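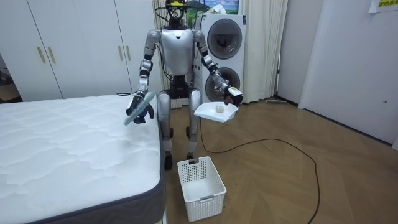

Questions I keep getting about the January grip fault

What went wrong?
The left hand let go. I'd told the robot to hold a dustpan level while the other hand swept the mattress, and partway through a run the fingers just opened and the whole thing dropped. No warning light, no error, nothing! I was pretty grumpy about it.

Was anyone hurt?
No. Zulmira Frade was standing well back with the stop button (we always have one person on it) and she hit it right away. A dustpan is light, sure, but I wouldn't want that hand doing the same with a lamp.

So what caused it?
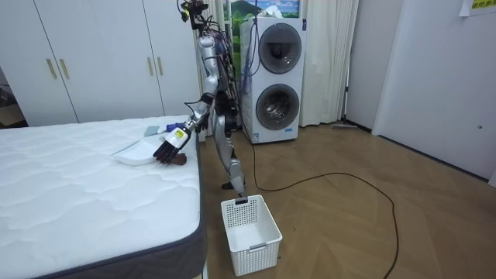 The grip force reading drifted. After 20 sweeps or so the software, which we call Huditar, figured the hand was squeezing too hard and backed off, then backed off again, until there wasn't any grip left. It took me 3 evenings of reading logs to spot that, and I'd already swapped a perfectly good wrist cable by then. Oops.

Is it fixed?
I think so! There's now a floor on the grip force, and if the reading drifts the arms freeze and the robot waits for a person.

How are you testing it?

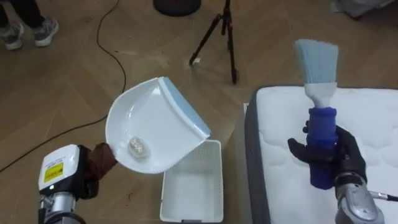
Tipping trash out is the part I worry about most, so that's where most of my test runs go. The wrist has to turn while the fingers hold on, and a crumpled bit of clear plastic wrapping in the scoop weighs next to nothing, so the force reading hardly changes between full and empty. I've done 100 runs with the new limit and no drops yet.

Can I get the patch?
Yep, drop me a note and I'll send it over. Updated Mar 27, 2021.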